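Notes for the Hilport library talk, "Where Things Go." J. Guerreiro. Print in large type, because last time I read out a stage direction.

**Before starting**

- Water. Clicker. Spare clicker battery, which is in the coat, not the bag.
- Ask Belmiro to dim only the front lights. When he dims the back ones people get comfortable.
- If the projector shows the Seteck logo for more than a minute, start talking anyway.

**Opening**

Good evening. I'm Jaime Guerreiro, and I have been introduced on the poster as an expert in household organization. My family has seen the poster. They have it on the fridge, under a pizza menu.

(Wait. If no laugh, move on quickly.)

What I really do is go into people's homes and ask where they put things. I don't mean where things are kept. Everybody can tell me where things are kept. The scissors are kept in the second drawer. Then I open the second drawer and it has takeout chopsticks in it, and a phone charger for a phone from another age of the world, and the scissors are upstairs on the edge of the bathtub.

So tonight is about the gap between kept and put. I've been at this for 13 years and the gap has not gotten any smaller, which I try not to take personally.

**The landing spot**

Every home has a landing spot. You come in, your hands are full, and whatever you're holding goes down on the first flat thing at hip height. It could be a radiator cover. It could be a piano. I had clients in Frade with a beautiful upright piano that had not been opened since their daughter moved out, since opening it would have meant finding somewhere else for the mail.

Don't fight the landing spot. I used to. I used to tell people to sort the mail standing up over the recycling bin, every day, as soon as it came through the door. I said this in a firm voice and people wrote it down. Then I'd go back after a month and there would be mail on the piano, and my own advice, in their handwriting, in among the mail.

(Story: the gas bill. Only if time. Leave out the name of the street, they have cousins here.)

What works better is to agree with your own laziness and put something there to catch it. A tray, a bowl, a basket. It needs to be open at the top. Lids are where good intentions go to retire. If you have to lift a lid you will set the thing down on the lid.

**How big?**

Smaller than you'd like. People hear "get a basket" and buy one you could bathe a dog in. A large basket fills up with the same stuff as a small one, plus a sweater, and the keys are still at the bottom.

My rule is that you should be able to see every item in it by moving two other items. I made that up in a car on the way to Drundano and it has held up better than most of what I read in books.

Ask the room: who can name what's at the bottom of theirs? Give them time. There's always a man who says "batteries." Ask him if they're good batteries. He won't know. Nobody in the history of that drawer has known.

**Slide: the four questions**

I ask four, and I ask them in this order:

1. Where are you standing when you need it?
2. Which hand is free?
3. Who else uses it, and do they live by any rules at all?
4. Would you notice if it was gone?

Take the second one slowly. It gets a laugh but it's the one that matters. Dog leash on the left, door handle on the right, and the leash hook has been screwed in on the right for as long as they've owned a dog. Every walk begins with a small tangle. They thought it was the dog.

On number three, be kind. There may be couples present. Mention that in my own house the person who lives by no rules is me, and that I have a professional reputation resting on visitors not going into the garage.

**The tape**

Hold up the roll of masking tape.

Best tool I own. Before you buy a single hook or shelf, put tape where you think it should go and write the thing's name on it. Live with that for a couple of weeks. When you catch yourself dropping the umbrella somewhere else three days running, move the tape. It peels off. Screws don't, and I have a wall in my hallway that looks like it was questioned by the police.

Belmiro Coelho, who is working the lights tonight, taped his whole kitchen this way in March. He ended up with the mugs next to the kettle. He'd kept them across the room for years on the grounds that this was where the mug shelf was. (Check he's fine with me telling this. He said "maybe.")

**Things that belong to no one**

Skip if past 8:15.

Every household has a handful of objects with no owner. The single glove. The hex key. A key that opens nothing you live in, yet throwing it out feels like tempting fate. I don't have a cure for these. I tell people to give them one small container and to go through it when it's full. You'll keep the key. I kept mine.

If someone asks about sentimental things, say that's a different talk, and it's longer, and people bring tissues. Don't get pulled in. Last time we were still in the parking lot at ten discussing somebody's uncle's fishing hat.

**Questions I'll get**

- *Does it have to match the room?* No. It has to be where your hand is.
- *What about apps?* You'd have to find your phone first.
- *My husband won't use it.* Put it where he already drops things. He'll use it without ever agreeing to.
- *Labels?* Yes on opaque boxes. On a see-through jar of rice, please calm down.
- *Kids?* Low and open. Expect a rock.

**Wrapping up**

Homework, and they should groan here. Go home, come in through your usual door, and freeze when you put down your keys. Leave them there. Then put a container under them. That's the whole assignment. You can buy a nice one later, or you can do what most of my clients do and never get to that part, and be perfectly happy with the one from the laundry room.

Thank the library. Thank Belmiro. Mention the sign-up sheet, and mention that the pen on a string is there on purpose.

Leave the last slide up during coffee. Find coat.
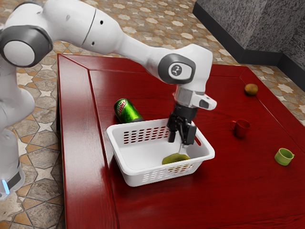
Last slide: white plastic basket, open top, on a dark red table.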